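Anyone else's bone lab going over to the robot arm? What happened to your hours?

wirojw
I'm a prep tech at a mid-size place that cleans, sorts and catalogs animal bone for universities and a couple of museums. Eleven years in. In July the owners signed with Saltex for a handling cell, and we've been living with it ever since. Before that everything was gloves, foam trays and a lot of coffee. I want to hear from people a bit further down the road, because the story I get from upstairs changes every week.

The way it works for us: the arm takes a piece out of the tray, turns it in front of the scanner, puts it back, and the software fills in half the catalog card. My job is now loading trays, checking cards, and fixing whatever it doesn't like. Which is a lot! We got through 329 pieces in our best week so far, and by hand we used to be happy with 200. So I can't say it's slow. I just don't know what I am anymore. A tray loader?

Also they have us planning grips in the simulator before a new batch goes in, so I spend most of my mornings at a screen.

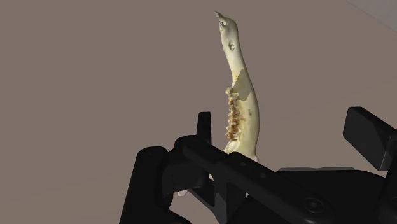
And that part I kind of like, I'll admit it. You get to try a dumb grip forty different ways and no curator yells at you. But it's a totally different day from the one I signed up for, and two of the older guys on my crew have flat out refused to learn it. Management hasn't said what happens to them.

So: did your hours change? Did your title? Did anybody get a raise out of it?

baiba_m
Hi Wiroj! We went through this a couple of years ahead of you (different vendor, Akent, pretty similar idea). Hours stayed the same on paper. What changed was when. They wanted somebody in at 5:30 to start the cell so it would be running before the scanning people showed up, and guess who lives closest. I fought it and we ended up rotating.

Title changed, pay didn't. Get that in writing before you learn the simulator, not after. Once you're the person who knows it they just assume you'll keep doing it.

About your two older guys, please go to bat for them. We had one like that and he left, and for months we were calling him at home to ask how he used to stabilize flaky enamel. None of it was written down anywhere.

surachet_p
I'm going to be the bad guy here. I love ours. My wrists were shot. Fifteen years of pinching and turning stuff under a lamp and I couldn't open a jar. Since the arm came in I haven't worn the brace at work once. If the price of that is some mornings clicking around a simulator, sign me up, give me two simulators.

And the breakage log is better, at least at our shop. We had 29 chips and cracks written up the year before and it's well under that now.

baiba_m
surachet, happy for your wrists, really, mine are no prize either. But who's writing the log? At our place the cell only reports a break if the grip force goes over a limit. A tooth that falls out quietly in the tray doesn't count as anything. We found a whole little collection of loose teeth under the liner when we changed it.

surachet_p
OK that's fair. Ours is still on paper, a person fills it in. I'd be nervous too if it was only the machine grading itself.

asdis_h
Supervisor here, so throw your tomatoes. I do the scheduling for a crew of nine at Kyei and I'm the one who had to tell people about the new setup.

Some of what you're reading as a secret plan is probably just your managers not knowing. I didn't know either. The vendor told us we could run it with two people. We tried two people for a week and it was awful, the cards came out wrong and the trays backed up to the door. We run it with five now, and the other four are on repairs and client work that we used to turn down. I didn't lose anyone, but I couldn't have promised that on day one and I didn't.

I'd disagree with Baiba on one thing. Don't hold back on learning the simulator as a bargaining chip. In my shop the people who got moved up were the ones who were already good at it when the money came around.

baiba_m
In your shop! You sound like a decent boss, Ásdís. In mine "when the money came around" was never.

asdis_h
Ha. Point taken. Do both then, learn it and ask for the letter.

prasert_k
Lurker, had to register for this. I'm at the Daruvville facility and I teach the new hires, so I see the other side of it. The kids coming in now can set up a grip on screen in no time. Then I hand them a real jaw and they hold it like a TV remote. They've never felt how light the thin parts are or how one side of an old tooth row can be solid and the next bit wants to crumble.

So I made a rule that for the first month they don't touch the cell. Hand work only. My manager hated it because it "cost" us, according to his spreadsheet, 133 pieces of throughput. I told him to put the rework in the spreadsheet too. He hasn't brought it up again.

Wiroj, your two older guys should be doing that job. Ask if they can be trainers. They may never want to learn the software and I don't think they have to.

wirojw
Prasert that is a really good idea and I'm annoyed I didn't come up with it. One of them would be great at it. The other one hates people, but we could work on that.

surachet_p
I still say a month is too long. Two weeks of hand work and then mix it. My last trainee got bored stiff and went to work for a dentist.

prasert_k
Two weeks is when they start thinking they know what they're doing. That's the worst time to let go of them.

surachet_p
lol ok. Agree to disagree. You've got more trainees than I do anyway.

wirojw
Update since a few of you messaged me. We had the meeting Wednesday. No raise, but the title is getting rewritten and they asked me to draft it, so I guess I'm writing my own job description this weekend. I brought up the trainer thing and the owner said "put something on paper," so that's going in too. She didn't know loose teeth weren't being counted. She's asking Saltex about it and in the meantime we're keeping a paper log next to the cell (thanks Baiba, thanks Surachet).

Early start came up as well. They want 6:00. I said rotation or nothing and there was a long silence, so we'll see.

If anyone has a job description they'd be willing to share, my inbox is open. I have one sentence so far and it's mostly the word "trays."

baiba_m
Sending you ours tonight. Cross out the part about weekends before you show it to anybody.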